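Handout 4: House rules for simulated pick-and-place runs
Intro to Robot Manipulation, Hiswood campus
Last updated 15 Jul 2023

Okay, so last time we got the simulator running on everybody's laptop (mostly), and I promised I'd write up the rules I kept muttering while I walked around the room. These are them. They apply to the lab work in Drivel and to your final project in Fenero, and yes, I do take points off.

Somebody always asks me why we bother with safety rules when the arm is made of pixels. Fair question! My answer is that habits carry over. If you spend a whole term slamming a virtual arm through a virtual table and hitting reset, you'll reach for reset on the real one too, and there isn't one. The big industrial robot safety standard, ISO 10218, is on the reading list. You don't need to memorize it, but do read the parts on risk assessment before we meet again.

Rule one: look at the whole room before you plan a path. Students check the thing they're picking up and the place it's going, and then they stop looking. Furniture counts. Chairs count double, because thin rods are exactly what a sloppy collision model leaves out.
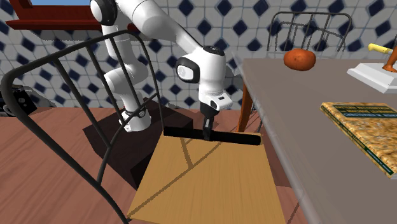 Reading time: 6 minutes

Take the long black bar over the tan board. With a bar like that, the part you have to plan around is way wider than the gripper. Your planner needs to know the bar is attached, or it'll happily check the fingers for collisions and swing both ends of the bar into whatever's nearby. So, rule two: once you've grasped something, attach its shape to the gripper in the planning model. Detach it when you let go. I've seen people forget the second half and then wonder why the planner refuses to move at all.

Rule three is about coming down onto a surface. Stop above it, check your height, then go slow. The wrist is pointing straight down with the bar held level just above the board's upper edge, and I like that kind of pose for a check, since a small tilt over a long bar turns into a big gap at one end. Write your hover height in the config file, please — not buried in line 3,218 of your script.

Rule four: the clutter stays in. The potato and the closed book on the gray table have nothing to do with the bar, and you still don't get to delete them to make your run pass. If your path only works in a bare room, tell me that in the report and I'll grade it as a bare-room result.

Rule five: log every run. Seed, scene file, speed limit, grasp, outcome. The Khondokar template has a slot for each of these, so just fill it in. For the project I want 100 runs with the failures left in, and a failed run with a decent note on it is worth more to me than a clean one with nothing written down.

A word on speed. Keep the joint limits at the defaults until you've passed the first check-in. After that you can raise them, but put the old value and the new value side by side in your log so I can follow what you did.

For next time: read the risk assessment section, pick a scene, and bring me one page on what could get hit and how you'd keep that from happening. Sketches are fine, messy handwriting is fine. Project reports from the May group are in the shared folder if you want to see what a good hazard list looks like (skip the first one, the formatting is a disaster).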